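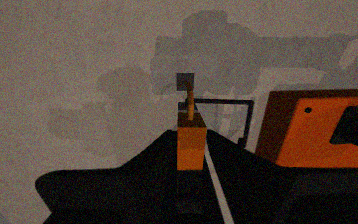
Home | Our Work | Reports | People | Contact

Clumen line, September report to the Price fund

Hi Meirion,

Good month, mostly! The arm has now done 1641 practice runs in the simulator, and 533 of those were on the new layout Hefin Jarman drew up after he'd stood at the packing bench for a whole shift (his knees have forgiven him, he tells me). We've spent 400 of the simulator hours you paid for, so there's plenty left.

The bigger news is the people side. All 17 packers at Gokville have had a go at steering the gripper on screen, and they spotted things we never would have. They want the arm to pause before it lets go — a tiny beat, so whoever is next to it can see it's finished. That's in the code now.

Two of the night crew are worried about hours, and I don't want to skate past that. The manager has promised in writing that nobody's shifts get cut during the trial, but they'd like to know what comes after it, and so would I. Could you raise it when you see the board on Tuesday?

Still to do: the stop button training, and a quieter spot for the compressor. I'll need a yes from you on the compressor money before we order.

Recent reports
Lekutness: first month on the floor
Packers' questions, answered
Clumen line, August report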